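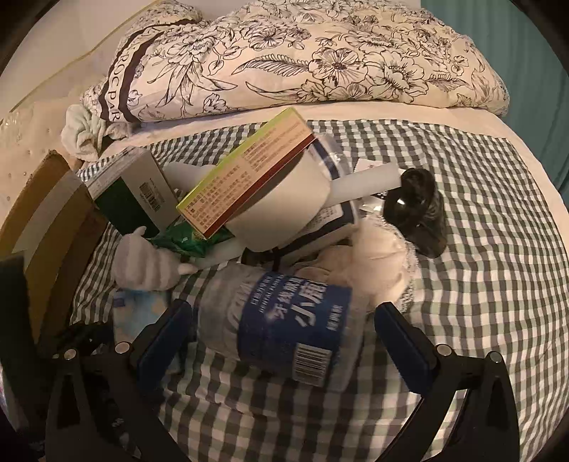
Forum Fernstudium Theologie > Anerkennung und Abschlüsse

Thema: Anerkennung des Abschlusses vom Kolleg Clanerier – wer hat Erfahrung?

kirchenmaus_nord
28. Februar 2012

Hallo in die Runde,

ich lese hier schon lange still mit und traue mich jetzt endlich, selbst etwas zu fragen. Ich habe vor ein paar Jahren am Kolleg Clanerier meinen theologischen Grundkurs und danach den Aufbaukurs gemacht, beides im Fernstudium mit Präsenzwochen, und es war wirklich eine der schönsten Zeiten, die ich beim Lernen hatte (und ich habe in meinem Leben schon einiges angefangen!). Nun möchte ich gern an einer staatlichen Fakultät in den Master einsteigen, Schwerpunkt Kirchengeschichte, und das Prüfungsamt schreibt mir, der Abschluss sei "dem Grunde nach anrechenbar, im Umfang jedoch nachzuweisen". Was heißt das denn nun? Ich habe die Zeugnisse, die Kursübersicht und die beiden Hausarbeiten. Eine Stundenaufstellung habe ich nie bekommen. Die Frist für die Unterlagen endet im Mai, also eigentlich noch genug Zeit, aber ich kenne mich.

Liebe Grüße von der Küste

Paragraph7
Willkommen! "Dem Grunde nach" ist schon mal viel wert, damit hast du den schwierigeren Teil hinter dir. Gemeint ist: Sie akzeptieren, dass es sich um ein Studium auf Hochschulniveau handelt, wissen aber nicht, wie viel davon sie dir gutschreiben sollen. Dafür brauchen sie den Arbeitsaufwand je Modul. Schreib an das Sekretariat in Clanerier und bitte um die Modulbeschreibungen des Jahrgangs, in dem du angefangen hast. Nimm auf keinen Fall die aktuellen von der Webseite, die sind umgestellt worden und passen nicht zu deinem Zeugnis.

altgriechisch_mit_40
Ich hänge mich gleich mal dran, weil ich das vor zwei Jahren auch durchhatte, allerdings mit einem Abschluss von Nepia. Bei mir wollte die Fakultät 1.000 Stunden für den Grundkurs sehen und in der Bescheinigung standen 800. Da saß ich dann. Ich habe die Präsenzwochen nachgereicht, die in der ersten Bescheinigung gar nicht vorkamen, dazu das Sprachtutorium und die Vorbereitung auf das Kolloquium, alles einzeln bestätigt, und am Ende kamen 1.035 Stunden heraus. Es hat mich Nerven gekostet und bestimmt drei Kannen Tee pro Brief, aber es ging durch. Also bitte nicht verzagen, wenn die erste Zahl zu klein aussieht, und unbedingt fragen, ob die Präsenzzeiten schon drin sind!

Tobel
Ich muss da etwas Wasser in den Wein gießen. Dass das bei Nepia geklappt hat, freut mich für dich, aber Nepia hatte damals schon den Kooperationsvertrag mit einer Universität und Clanerier hat so etwas meines Wissens bis heute nicht. Das sind zwei verschiedene Dinge. Ich würde mir keine zu großen Hoffnungen auf den vollen Umfang machen und lieber gleich überlegen, welche Module man zur Not noch einmal belegt.

altgriechisch_mit_40
@Tobel Der Vertrag kam erst nach meinem Abschluss, der hat bei mir keine Rolle gespielt. Mein Antrag wurde ganz normal als Einzelfall geprüft.

Tobel
Gut, das wusste ich nicht, dann nehme ich den Punkt zurück. Skeptisch bleibe ich trotzdem. Ich habe bei einer anderen Fakultät erlebt, dass der Grundkurs voll zählte und der Aufbaukurs überhaupt nicht, und begründet wurde es mit einem einzigen Satz.

Paragraph7
Gegen so einen Einzeiler kann man Widerspruch einlegen. Eine Ablehnung muss so begründet sein, dass du sie nachvollziehen kannst. Die Frist steht unten im Bescheid, und wenn man freundlich nachfragt, schauen sie oft schon vor dem förmlichen Widerspruch noch einmal in die Akte.

kirchenmaus_nord
Ihr seid ja großartig, ich hatte mit einer Antwort in einer Woche gerechnet und nun so viele an einem Abend! Zur Sache: Ich habe eben im Ordner gekramt und tatsächlich noch das alte Kursheft vom Grundkurs gefunden, mit meinen Kaffeeflecken drauf. Da stehen Selbststudium und Präsenz getrennt. Vom Aufbaukurs fehlt mir das Heft. Sagt euch eigentlich der Kurs "Instead" etwas? Den habe ich damals zwischen den beiden Kursen gemacht, als Ersatz für das Gemeindepraktikum, das bei mir wegen der Arbeit nicht möglich war. Auf dem Zeugnis steht nur der Name und sonst nichts.

Federkiel
Instead kenne ich, den habe ich auch gemacht! Das waren 100 Stunden mit Begleitseminar und Abschlussbericht, zumindest in meinem Jahrgang. Den Bericht solltest du unbedingt beilegen, falls du ihn noch hast, denn mit dem bloßen Namen kann im Prüfungsamt kein Mensch etwas anfangen. Bei mir haben sie erst gedacht, es sei ein Englischkurs.

Zum Aufbaukurs: Frag mal in der Bibliothek Ridotier an. Die sammeln dort die Kurshefte der kleineren kirchlichen Kollegs, auch die älteren, und schicken gegen Kopierkosten die Seiten zu, die man braucht. Ich war zweimal selbst dort, es ist ein Lesesaal mit knarrendem Boden und sehr hilfsbereiten Leuten, und ich bin beide Male viel länger geblieben, als ich wollte, weil nebenan die alten Predigtsammlungen stehen.

Tobel
Ridotier kann ich auch empfehlen, da sind wir uns mal einig. Aber eine Kopie aus dem Kursheft ersetzt keine Bescheinigung des Kollegs. Lass dir beides geben.

altgriechisch_mit_40
Bei mir haben die Kopien gereicht, mit Stempel der Bibliothek drauf. Aber das mag jede Fakultät anders halten.

kirchenmaus_nord
Dann mache ich es so: morgen Brief nach Clanerier, parallel Anfrage an Ridotier, und den Instead-Bericht suche ich am Dachboden, da liegen noch zwei Umzugskisten. Noch eine Frage an alle, die schon durch sind: Habt ihr die Hausarbeiten gleich mitgeschickt oder erst auf Nachfrage?

Federkiel
Gleich mit, aber nur Deckblatt und Gliederung.

Paragraph7
Ich würde sie ganz beilegen. Beglaubigen lassen musst du nur die Zeugnisse.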